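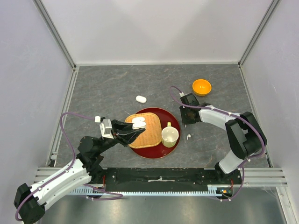

Demos, demos, demos

April 2018. Still gathering examples for Trudora. Two arms, one woven tray, one mug, and a few white oval things I keep calling dumplings. Target is 100 clean runs for this task - we have 18.

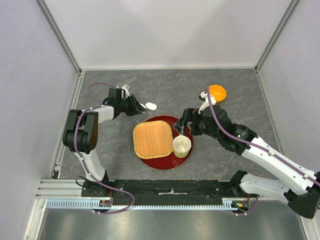

Grakora Manipulation Group

Cup stays on the red tray, orange bowl goes at the back right. Lâm Kim wants the start positions mixed up more, so I'm nudging the ovals between runs. Slow going. Wrist views next - teh earbud is tiny in the gripper.

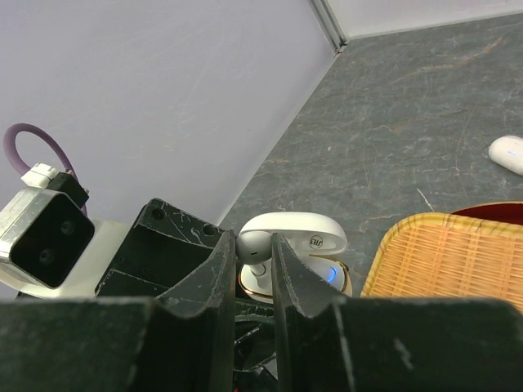

Filed under: data collection

Open case behind it, lid up. Keeping failed grasps too, seperate folder. More tommorow.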